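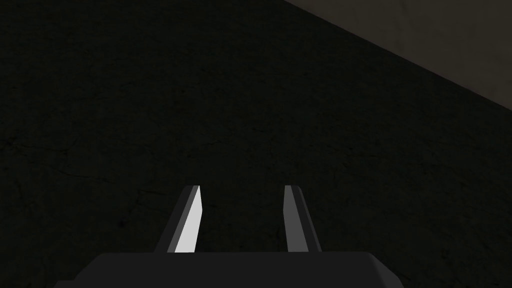 May 31, 2026. Spent most of the day on the Busholm room, getting teleop examples out of the simulator for the Pluveo policy, and I'm happier than I expected to be. The wrist view still gives us that dark, veiny texture behind the open fingers, and the inner face of the left finger is far brighter than the right one's. I'd like to vary the lighting before the learner gets fond of it — Mogens agrees, though he'd start with the wall colours. We kept 495 episodes and threw out 70, mostly for jerky starts (my fault, I hadn't had my coffee).
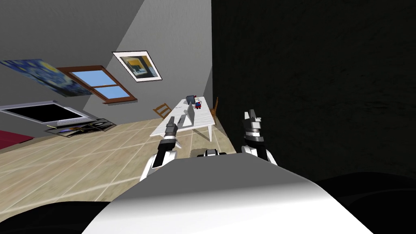
Reading time: 1 min

For the head view I've asked Poul to leave the laptop and the little red and blue figure on the table for now, and we'll shuffle them once the reaching looks steady. Goal is still 3,000 kept episodes by October, with both arms labelled separately. Remember to re-export batch 7, the gripper channel was saved at the wrong rate and I only noticed while packing up.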